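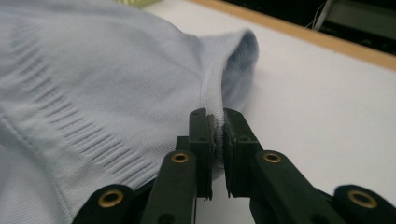

Philomena Corrigan

Start · Werkstattbuch · Maschen & Nähte · Material · Archiv

Werkstattbuch, November, kurz nach neun

So, heute also das hellblaue Teil. Ich nenne es weiter »das Teil«, weil wir uns im Team immer noch nicht einig sind, ob das am Ende eine Socke wird oder doch der Armling, den Mac Suibhne ursprünglich haben wollte. Für die Naht ist mir das ehrlich gesagt völlig egal, für die Bündchenweite leider überhaupt nicht!

Erst mal das Schöne: Die Farbe ist genau so geworden, wie ich sie mir vorgestellt habe, ein ganz kühles Puderblau mit einem Hauch Grau drin. Auf dem weißen Tisch kommt das richtig gut raus. Beim letzten Muster war mir der Ton zu babyzimmerhaft (sorry an alle, die das mochten), und ich habe bei Zirbridge so lange genervt, bis sie mir eine andere Partie geschickt haben. Bitte die Banderole im Ordner lassen, ich will die gleiche Partie nachbestellen und nicht wieder drei Telefonate führen.

Jetzt zur Rippe. Der Streifen mit den Querrippen läuft im liegenden Teil schräg weg, von links oben zur Mitte runter. Ob das am Stück selbst liegt oder nur daran, wie es hingeworfen auf dem Tisch liegt, kann man so nicht sagen. Ich habe es danach zweimal glattgestrichen und ausgelegt, und beim zweiten Mal war der Streifen fast gerade, beim ersten Mal nicht. Also nochmal, aber bitte mit jemand anderem an den Händen, ich traue mir da selber nicht mehr. Die Rillen sind jedenfalls schön gleichmäßig im Abstand, da hatte ich bei der Vunon mit der alten Einstellung ganz andere Sachen auf dem Tisch.

Maschineneinstellung für diesen Lauf, damit ich sie nicht wieder auf einen Klebezettel schreibe: Festigkeit 14 im glatten Bereich, im Rippenband eins runter. 200 Reihen insgesamt. Abzug wie immer. Wer daran dreht, schreibt es hier rein – mit Kürzel!

Bündchen: rollt. Oben an der Öffnung legt sich der Rand rund und steht richtig bauchig ab, man schaut rein wie in ein Rohr. Innen sieht man die feinen Längsrippen am Rand, die gefallen mir, die möchte ich behalten. Das Rollen möchte ich nicht behalten. Ideen bisher:

– zwei Reihen mehr in der Rippe und dann erst abketten
– den elastischen Faden schon früher einlegen
– gar nichts tun und erst mal waschen, manchmal gibt sich das ja

Ich bin für waschen. Dreißig Grad, flach trocknen, dann neu messen. Flach gelegt hatte das Bündchen vorhin 87 mm, und ich hätte gern etwas weniger, aber bevor ich daran herumrechne, soll es einmal durch die Maschine.

Die Naht! Da bin ich wirklich zufrieden. Die schmale weiße Linie unterhalb vom Bündchen zieht einen sanften Bogen und steht nur ein kleines bisschen hoch. Ich hatte überlegt, blaues Nähgarn zu nehmen, aber das Weiß gefällt mir inzwischen so gut, dass ich es als Absicht verkaufen würde. Mit dem Fingernagel drübergefahren, nichts hakt. Am Handgelenk getragen (ja, ich habe es mir über die Hand gezogen, es war gerade keiner da) spüre ich sie kaum. Auf einem Knöchel im Schuh ist das natürlich eine andere Nummer, das muss jemand mit normalen Füßen testen, meine sind zu schmal.

Was ich noch offen habe: Der glatte Teil ist sehr fein und dehnt sich ordentlich, und ich weiß nicht, wie gut er nach vielem Ziehen wieder zurückkommt. Mein Plan sind 25 Dehnungen von Hand, dann über Nacht liegen lassen und morgens messen. Die Zahlen kommen in die Tabelle hinten im Buch, Spalte »hellblau«, bitte nicht in die Spalte »blau«, das ist das Gullwood-Muster und das hat ein komplett anderes Garn.

Nachtrag, halb vier: Gewaschen, liegt auf dem Gitter neben dem Fenster. Bitte nicht aufhängen und auch nicht bügeln, auch wenn es euch in den Fingern juckt. Der Rand rollt im Moment noch genauso, aber es ist ja auch noch klatschnass. Ich gucke morgen früh wieder drauf und setze bis dahin schon mal die Variante mit den zwei Reihen mehr an.

PC

14 Mal geteilt · 2 Kommentare

Zuletzt im Werkstattbuch
Gullwood-Muster: Garn pillt am Rand
Abketten elastisch, dritter Versuch
Nadelwechsel an der Vunon
Farbpartien von Zirbridge sortiert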